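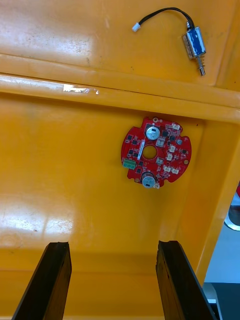 # About Pristano

We're a small robotics workshop in Lillville, and we teach robot arms to sort the little parts that come out of old machines. Circuit boards, solenoids, connectors with their wires still on — anything that fits in a bin and is awkward to pick up. We love this stuff, and we love showing it to people!

Tanveer Magsi started the shop with 2 arms and a borrowed bench in the old Dondley building. We're still there, with more benches and a lot more bins.

## Open days

Our first open day was July 4, 2022, and we expected a few neighbors. The line went down the stairs (sorry again to the dance studio). We've held one every March from then on, and by now 1,583 visitors have come through.

You stand right at the bench while an arm works through a tray. Round boards are a crowd favorite — kids like to guess which edge the fingers will go for, and they're often better at it than we are. Missed grabs happen, and we leave them in. After the demo you can drive an arm yourself and try for a solenoid without dragging its wires along.

At the last open day the arms made 3,258 picks, with visitors at the controls for 1,412 of them.

## Visiting with a group

School and club groups can come at other times too. Write to Hashmi, our front desk, and tell us the ages and how many of you there are.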